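**Thread: the Drirno mouse IL-6 kit, two lots, and the word "validated"**
April 1, 2021

1/ Same mouse serum, same freezer box, same plate reader, same pair of hands. Old lot of the Drirno ELISA kit: 195 pg/mL. New lot: 723 pg/mL. I'd like to hear which mouse I'm supposed to believe.

2/ Before the replies fill up: yes, I ran it again. Fresh aliquot, never thawed before. Old lot landed close to where it was, new lot landed close to where it was. Each kit agrees with itself very nicely. They just don't agree with each other.

3/ The box says "validated for mouse serum, plasma and culture supernatant." I've been reading that line on kit boxes for years and I still don't know what it's promising me. Validated by whom, on how many animals, with what pass mark?

4/ So I went to the datasheet. Vaken gives spike recovery as a range of percentages. That's it. No number of samples, no spike levels, no word on whether the serum came from one mouse or a pool. A range with nothing under it is decoration.

5/ For anyone who doesn't do this all day: spike recovery means you add a known amount of the protein to a real sample and see how much of it the kit finds. If you add 100 and it reports 98, great. If it reports 40, something in the serum is getting in the way.

6/ What people forget is that it only tests the protein you added, and that's nearly always the same recombinant stuff the standard is made of. The kit is very good at finding its own standard. I would hope so.

7/ Your animal's protein has sugars on it, or is stuck to a soluble receptor, or has been clipped. The capture antibody may see it or may not. Recovery of the recombinant tells you very little there.

8/ Linearity of dilution is where I'd look first. Dilute the sample 1:2, 1:4, 1:8, multiply back, and you should get the same answer each time. Cheap test. Anybody can do it on one plate.

9/ I did it on 16 samples from the old study, both lots. Old lot: back-calculated values stay flat, which is what you want. New lot: they climb with every step. More dilution, more apparent IL-6. Classic sign that something in neat serum is interfering with the assay.

10/ And it gets a bit silly here, since climbing values mean the new lot is being held DOWN in neat serum, and it's already the high one. So the real gap between the lots is bigger than the gap in post 1.

11/ Datasheet for the new lot, by the way, has the same linearity table as the old lot. Same digits down to the decimal. Either they got the exact same result twice to one decimal place or the table was copied over. I know which way I'd bet.

12/ I emailed Vaken support. Answer came back fast and was very polite. "Lot-to-lot variation is within specification." I asked what the specification is. It's internal.

13/ Can't argue with an internal specification. That's the beauty of it.

14/ They also asked if I had followed the protocol. Fair question, they have to ask. Capture step 60 minutes at room temp, shaking, then wash, detection antibody, wash, enzyme, wash, substrate, stop. I sent them the bench sheet with times written in by hand.

15/ Next suggestion: my sample diluent. I use the one in the box. They said some customers do better with Mak buffer, sold separately. Plumodley carries it and the price is what you'd guess.

16/ Fine. I bought a bottle. Mak has some blocking protein in it plus "proprietary heterophile blockers." For non-lab people: heterophile antibodies in the sample can bridge the capture and detection antibodies with no target there at all, and you get signal out of nothing.

17/ Results with Mak: new lot drops, old lot doesn't move. So at least part of the high reading was bridging, or something that acts like it. That is a useful thing to know and I give them credit for the tip.

18/ But look at what has been conceded. The kit as sold, with the diluent as supplied, in the sample type printed on the box, gives you false signal. And the fix is another product.

19/ Also, the new lot with Mak still isn't flat on dilution. Better. Not flat. I'd be nervous using it for anything where the absolute number matters.

20/ "Just compare within a lot." I hear this one a lot and mostly I agree. If your treated and control groups are on the same lot, a constant bias washes out. My trouble is with the word constant.

21/ Interference isn't constant. It depends on the animal. A sick mouse has different stuff floating around than a healthy one - that's often the point of the study. If the interference goes up with the treatment, you've got a lovely result and a very good p value and it's all matrix.

22/ I went back through methods sections in the papers on my own desk, the ones that use this kit. They give the catalog number. Lot numbers: none. Dilution linearity in their own samples: none. "According to the manufacturer's instructions": every single one. Including one of mine, so I'm not throwing stones from very far off.

23/ Things I asked Vaken for that I don't think are unreasonable: the clone name or host animal for the capture antibody, whether that changed between lots, and the assignment value for the standard. Got the host animal for the detection antibody. That was already on the datasheet.

24/ My guess, and it's only a guess: the capture is a polyclonal and they went to a new bleed. Polyclonals run out. Goats don't live forever. A new bleed is a new reagent wearing the old catalog number.

25/ Other guess: the standard was re-assigned. If the vial says 1000 pg and it holds 400, everything reads high by the same factor. But that would give you a flat dilution curve at the wrong height, and mine isn't flat. Could be both at once, of course. I hate when it's both.

26/ I can test the standard guess. Run the old standard on the new plate and the new standard on the old plate. I have one strip of the old lot left and I've been guarding it like the last slice of pizza.

27/ OK, spent the strip. Old standard read on the new lot's curve comes in high across the whole range. So the standard did shift. It doesn't cover the full gap, not even close. Both at once it is.

28/ Sent that to Vaken too. Reply: they don't recommend mixing components between lots. I know you don't. I wasn't doing it for fun. 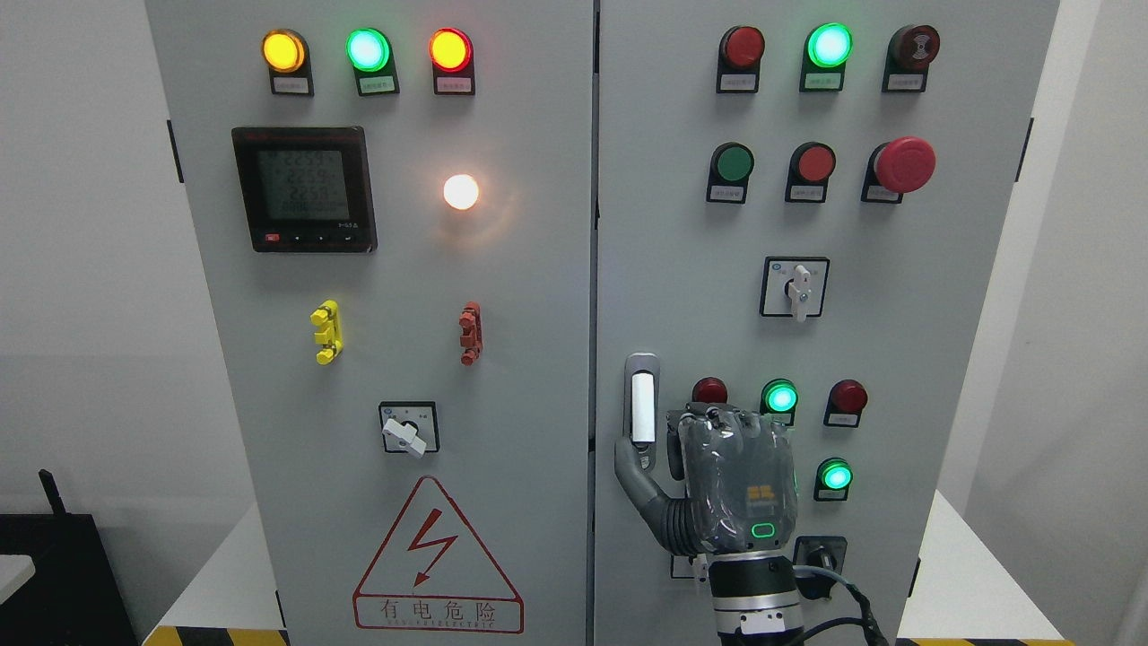

29/ Tobias Pruitt replied that I'm being too hard on them, and that every supplier in this price range would look the same if someone pushed on it. He also says the only sane habit is to reserve one lot for the whole study and freeze a pool of your own serum as a control on every plate.

30/ He's right about the habit. I've started doing it: one big pool, small aliquots, one thawed per plate, plotted on a chart taped inside the cupboard door. If the pool jumps, the plate doesn't count.

31/ On "every supplier would look the same" - maybe. I'd take that as a reason to push on more of them. I don't see how it lets anyone off.

32/ And reserving a lot only works if you know how many plates you need before you start, and if the expiry runs longer than your study does. The new lot expires in May. It was sold to me as fresh stock.

33/ Thaddeus Brannigan asked if I'd tried depleting the sample. Yes! Should have put it in sooner. Ran serum over beads with an unrelated anti-IL-6 from a different source, then measured what was left. A decent kit should read near zero after that.

34/ Old lot after depletion: down at the blank. New lot with the box diluent: plenty of signal still there. New lot with Mak: some signal still there. Whatever it's measuring in that leftover fraction, I wouldn't call it IL-6 in a paper.

35/ A knockout serum would be cleaner than depletion and I don't have one. If you have Il6 knockout mouse serum sitting in a freezer and can spare a little, my messages are open. I'll pay the dry ice.

36/ What I'd want on a datasheet before I believe "validated": number of individual animals tested, the dilution table for THIS lot, a depleted or knockout sample, and a plain statement when an antibody or standard changes. One page would hold it.

37/ Somebody will say that costs money. The box already costs money. So do the mice.

38/ Vaken has now offered a replacement kit from the same new lot. I wrote back to ask what it would be replacing. Also asked if Plumodley has any of the old lot in a warehouse somewhere. Plumodley says no, then says they'll check.

39/ For the person asking about the rat kit from the same line: I haven't run it and I won't guess. Do a dilution series on your own samples before you commit. Half a plate is enough.

40/ Raw plate reads and the curve fits go up once I've cleaned up the file names. Four-parameter fit, all wells in, no outliers dropped. If you think I fit it wrong, please refit it and show me.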